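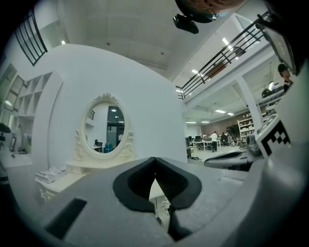
Zübeyde Bozkurt says the robot never learns the task, it learns the person who showed it. Fair, and it's where we pick up from last time. If one person does every demo, you get that person's habits - their pauses, their favorite approach angle, the little wiggle before a grasp.

## Two ways to show a task

**By hand.** Handheld gripper, you carry it, you do the job. Fast. Feels close to normal movement. Catch: your arm can reach places the robot arm can't, and nothing stops you. Check reach limits *before* recording.

**By remote control.** Leader arm or controller, robot does the moving. Slower, tiring, people get clumsy after a while. But whatever gets recorded the robot can definately do, joints and all.

Padilla set (reading for this week): 379 demos, all handheld, one task. Look at the table of failures, skip the intro.

## What gets saved

- wrist view, wide lens
- gripper opening over time
- pose of the gripper (from the video + motion sensor)
- start and stop marks

Square markers on the gripper = how we get finger opening. Marker covered by your sleeve, no width, demo is junk. Roll sleeves up.

Wide lens picks up the whole room too. Good for tracking: corners, furniture, railings all help. Mirrors and shiny floors less so - reflections shift when you move and the tracker can take them for real points. Blank white wall up close, same kind of trouble, nothing to hold on to.

## Demo habits

1. Start with gripper open, still for 2 seconds
2. Move slower than feels natural
3. One grasp per try. If you miss, keep going and recover, dont cut
4. Vary the start position every time
5. End still, then stop mark

On 3: Orsolya's group threw out all their misses in the first round. Policy had no clue what to do after a bad grasp, just closed on air over and over. Second round they kept them in. Much better on Gisar, not much change on the older arm (why? we'll come back to it - latency probably).

## Latency, short version

Handheld data has no robot delay in it. Real arm does. So line up camera time and action time at playback or it overshoots. Rundik notes have the method, section 3. Know the idea, not the derivation.

## For next session

Groups of 3. Each person records 8 demos of the same pick and place, then swap and watch someone elses. Write down what that person always does. Upload to the Gridow folder, your initials in the file name pls.

Questions on calibration go to Orsolya Kerekes, lab hours, after 2 pm.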